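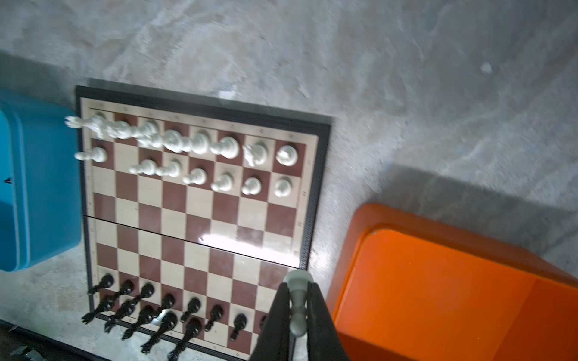 4 min read

The white pawn between the two black fingers is the eighth of its set. The other seven are already standing in their row, and the black pawns face them across the empty middle squares. For the group at Grenholm, a chess set is a cheap way to ask a hard question: how much can a robot learn about handling small objects if the only thing it sees is the view from its own wrist?

Most systems that set out pieces like these rely on a fixed camera overhead, measured carefully against the arm. Knock the camera and the measuring has to be done again. The Grenholm method, which the group calls Sasine, does without it. The small camera rides with the gripper, and the software works from that moving picture alone.

That brings problems of its own. The view smears when the arm moves, so a piece that was sharp a moment ago becomes a pale streak. A glossy board throws back the light and can wipe out several squares at once. The gripper also hides part of what it is working on.

"We used to throw the blurred pictures away," says Dalibor Rusnák, who leads the work. "Then we looked at how much we were throwing away, and it was most of the movement."

Sasine keeps them. The model is trained on recordings of a person guiding the arm through the task, blur and glare included. For each new picture it predicts a short run of movements, carries out the first few and then looks again. It also holds on to the last 2 seconds of what it saw, so that a square lost under a bright patch can be filled in from an earlier view.

The group recorded 42 guided sessions in February, using 13 layouts. The board was turned, moved or tilted relative to the arm from one layout to the next. An earlier method, Erdem, was trained on the same recordings with the blurred pictures removed.

The difference showed up mainly in the last part of each placement. Erdem tended to stop above the board and hunt for the right square, and sometimes set a pawn down across a line. Sasine slowed down less and needed fewer second attempts. On picking up pieces, the two methods were much the same.

There are limits. Knights are harder than pawns, as their shape gives the fingers fewer good places to close. The back rank is harder than the front, with tall neighbours on both sides. Sasine also has no real sense of force, and if a piece tips as it is released, the arm may carry on to the next one.

Rusnák is wary of reading too much into a board game. The squares give the model a strong pattern to follow, and a kitchen drawer does not. The next tests, under the name Wulau, will use unmarked trays and mixed parts, with the same arm and the same wrist camera. Recording for those has started, and the group plans to release the chess sessions once the labels have been checked.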